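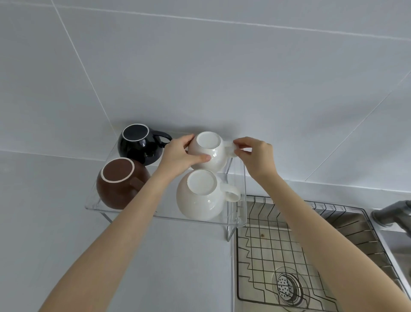
1/ Gripper thread, mug rack edition. 11 Dec 2024. Typing between runs so expect mess

2/ Task: mugs upside down on a clear acrylic rack, back against the tile, sink right beside it. Black and brown on the left, two whites on the right. Left hand round the body, right hand pinching the handle, straighten it up, let go. Takes a person no time at all. Took us most of the fall

3/ Hardware on the bench:
Fedum two-finger, the wide one, opens to 150 mm
Reter three-finger, soft pads
Zerovov arms, a pair, same ones as the drawer thread in April
Barbosa controller, firmware one behind because the new one broke our logging

4/ Scoring is simple. Mug ends up on the rack, upside down, whole foot facing the ceiling, neighbors not shoved. 15 tries per gripper on the back right white mug. Valdir Siqueira scored, I ran it, so no arguing with myself about what "shoved" means

5/ Back right is the mean spot. You have the black mug's handle pointing straight at you from the left, the other white mug in front, wall behind. Fingers have to go in between stuff. Front row is easy mode

6/ Fedum first. Body grasp is great. Round mug, wide jaws, closes and stays closed. 13 of 15. I was ready to write "just buy this one" and go get lunch

7/ Then the handle. Small rounded loop, glossy glaze, and the Fedum pads are flat and hard. It pinches, the mug rotates a bit, pads slide off. Every time it slips it slips toward the wall. Got 6 of 15 with the right arm doing handle only

8/ Reter on the handle: 13 of 15. Soft pads sort of fold over the loop. You can turn the mug with it and the thing stays put. Slower to close, and I do not care

9/ Reter on the body was worse than I thought it would be. Third finger needs somewhere to go and back right doesnt have a somewhere. It bumped the black mug's handle over and over. Valdir's sheet just says "shoved shoved shoved" down the column

10/ So: Fedum left, Reter right. Mixed pair. Cremilda Seixas told me to try this before we even unboxed them and I said it would be a pain to configure

11/ It was a pain to configure. Barbosa assumes both hands are the same model. You set the tool once and it copies it over to the other arm. No warning. My first mixed run the left arm thought it had three fingers

12/ Fix if you're on the same version: define the second tool under a different name, load left first, then right, then restart the controller. Restart matters. Reload doesnt do it. Lost a whole evening to that

13/ Cameras. People keep asking so, quickly. One at the head looking down at the counter, one on each wrist

14/ Head view is good for the big picture and bad for the rack. Clear acrylic, you mostly get the shiny edges and a faint shadow underneath. Depth goes right through the shelf and reports the counter. Robot thinks the mugs float

15/ What we ended up doing: stop trying to see the rack. Find the feet of the mugs. Pale ring on a dark base on the black one, cream ring on the brown one, easy. The rings give you the shelf height plus the mug, subtract the mug, done

16/ Whites are harder. White foot, white mug, pale tile behind, white counter. Everything washed out. Dropped the exposure until the tile went properly gray and the rings came back. Looks ugly on the monitor, works fine

17/ Wrist cams: the left one is useless once the hand is wrapped around the mug, all it sees is glaze. Right one earned its keep, handle is in view all the way until the fingers close. If budget only allows one wrist cam put it on the pinching hand

18/ Also the arm gets in the way of the head camera more than you'd guess. Left forearm comes up right across the front of the rack, and there goes your view of the front edge. We plan off the last clear look before it swings in

19/ Q from yesterday: why two hands, one gripper can place a mug. Yes it can. It can't nudge it straight afterwards without pushing the rack. Acrylic on a smooth counter slides. Holding the body with one and steering by the handle with the other, the push stays in the mug

20/ Force numbers, short version: body grip light, handle grip lighter. If you crank up the body grip the two arms fight and the handle hand loses. I'm not posting the exact values, they are tuned to our pads and you'll copy them and break a mug

21/ Mixed pair result, same mug, same spot: 13 of 15. One miss was the handle slipping. The other was me, started the run with the wrong tool loaded. Valdir would not let me throw it out

22/ Yes same score as Fedum alone on the body, before someone says it. Different test. That one only had to set it down. The pair has to set it down and turn the handle where we asked. Should have given the two tests different names on the sheet, will fix

23/ Things I'd complain about to Fedum: pad screws are tiny and strip. Things I'd complain about to Reter: cable comes out the side, catches on the faucet if you approach from the sink. Route it along the forearm and tape it down

24/ Things I'd complain about to Barbosa: see 11. And 12. Also the log timestamps drift between arms, so lining up left and right afterward is a hand job with a spreadsheet. Poor choice of words, leaving it

25/ Zerovov arms, no drama. A bit of wobble at full reach toward the wall, settled once we slowed the last stretch down. Would use agian

26/ What I'd buy if I was starting over with only one model: Reter, and plan for extra room between mugs. Cremilda says Fedum with softer pads glued on. She might be right, pads are on order

27/ Next is the same rack with the handles pointing random directions. Black mug first because its handle is easy to find against the tile. Then the brown one, where from the front you can't see the handle at all since it's tucked behind the body. Not looking forward to that

28/ Score sheet and the Barbosa tool files go up once I've cleaned out my swearing in the comments column. Replies open, back on after the next set of runs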